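**Call for Participants: Pemard Winter Chili Cook-Off**

Pemard invites employees at its Branatville and Jemside offices to enter the winter chili cook-off, to be held in the Branatville lunchroom in February. The exact date will be confirmed to all entrants by e-mail.

The organizers will accept 20 entries. Places are assigned in the order in which forms are received. Employees may enter alone or in teams of up to 3 people, and each entry must be registered under one name only.

### Conditions of entry

- Chili may be made with or without meat. Cornbread and other sides are welcome but will not be scored.
- Each entry must be cooked at home and brought in a slow cooker with a lid.
- A full list of ingredients must be handed in with the dish. Nuts, dairy, wheat and shellfish must be clearly marked.
- Entrants supply their own ladle. Bowls and spoons will be provided.

Scoring is by ballot. Every employee attending the lunch receives one vote, and the entry with the most votes will be awarded a $200 grocery card. In the event of a tie, the prize will be divided equally.

Entry forms are available at the front desk and must be returned to Room 183 by 25th January. Late forms will be placed on a waiting list.
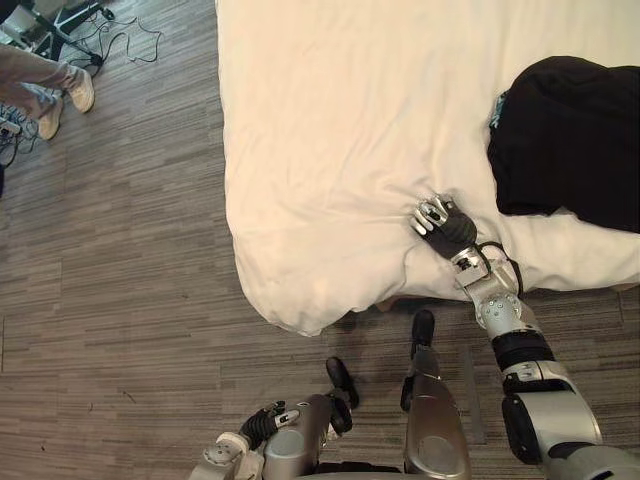
*Black garment on a white duvet*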